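7 Laying out the worktop

Complete this section after the cabinet has been assembled (section 6) and before the first use of the oven. The layout applies to the Skitdale compact kitchen set, with or without the mug tree.

7.1 Before you start

Wipe the worktop with a damp cloth and dry it fully. Check that the cabinet drawer opens to its full extent without touching other items.

CAUTION: Do not connect the toaster oven to the mains until all items are in their final positions.

7.2 Positioning the items

1. Stand the toaster oven at the right-hand side of the worktop, with the glass door and control knobs accessible. Leave a gap of 10 cm between the rear of the oven and any wall.

2. Place the cabinet behind the oven. It may be set at an angle if this gives better access to the drawer handle.

3. Stand the mug tree on its square base at the back of the worktop, clear of the cabinet. Press down lightly on the post to check that the base does not rock.

4. Hang one mug on each side of the post, openings facing down. Uneven loading can tip the stand.

5. Put the wicker basket to the left of the mug tree. Use it for dry produce only – corn on the cob, onions, garlic. Long items should lie flat across the basket.

6. Set the serving plate flat on the open area in front of the mug tree. Keep spare plates to the left. 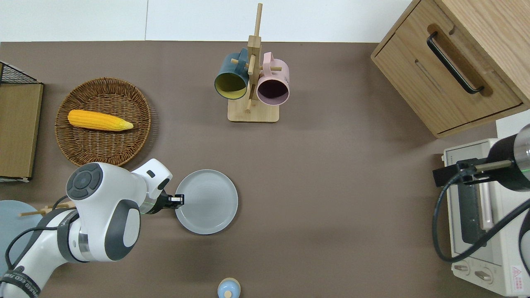 7.3 Checking the layout

1. Open the oven door fully. It must not strike a plate or mug.

2. Lift each mug off its peg and replace it. If the stand moves, shift it to a flatter part of the worktop.

NOTE: Wicker marks easily when wet. Empty the basket before cleaning and let it air-dry away from the oven.

WARNING: Never store the basket on top of the oven, including when the oven is switched off.

Replacement pegs for the mug tree are listed under part number 573 in the spares section.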